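Household kits: what goes in the molded case

Clotside Residents' Newsletter – Equipment notes

The tool loan shelf now issues molded cases in place of the canvas bags used until March. The change follows a review by Birutė Koppel, who went through the loan book and found 146 returns logged in the period. Most of the missing items were small: blades, bits and tape. A bag hides a gap. A molded tray shows it as soon as the lid is back.

The standard case is black plastic and opens flat into two trays, one in the lid and one in the base. Each tool has its own recess. The lid tray takes the tape measure, the pliers and the claw hammer. The base tray takes the screwdrivers, the utility knife and a roll of tape. Handles are orange and black throughout, so a tool left on a dark floor or under a sink is easier to find before the case goes back.

A few points on use. Open the case on a table or the floor, never on a stair or a chair seat. The lid tray carries the hammer and will tip the case if the back edge is not supported. Lay it fully flat before taking anything out. The recesses hold by friction only, and a half-open lid will drop the pliers first.
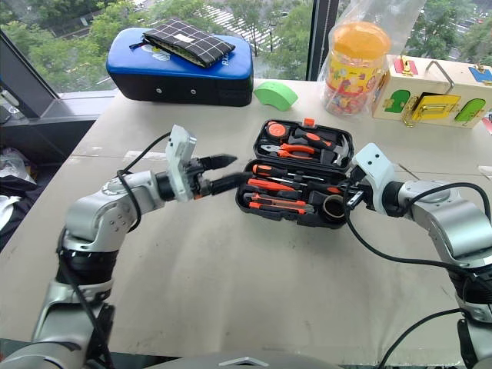
Closing is where most of the damage has occurred. Two cases have come back with bent latches, in both instances from a hammer seated the wrong way round. The head must sit fully down in its recess. If the lid meets resistance, open it again and check the hammer, then the tape roll. Do not press on the lid.

The utility knife goes back with the blade retracted. Worn blades should be handed over at the desk and not left in the tray. Replacements are kept in the drawer marked Brinholm, along with spare rolls of tape. The roll stands on its edge in the corner of the base tray – a wider roll from home will not fit and should not be forced in.

Screwdrivers lie side by side in their own slots with the shafts pointing the same way. Wipe paint or sealant off the tips first. Emese Szabó has asked that anyone who finds a rounded tip write the case number on a slip and leave it inside the lid.

Loans remain at 9 days. Extensions go through Baltazar Tlapale at the desk and are given once per loan. Power tools are booked separately and are not covered by this note.

The revised contents card will be in every case from Sep 4, 2026. Cards of the old type can be thrown away.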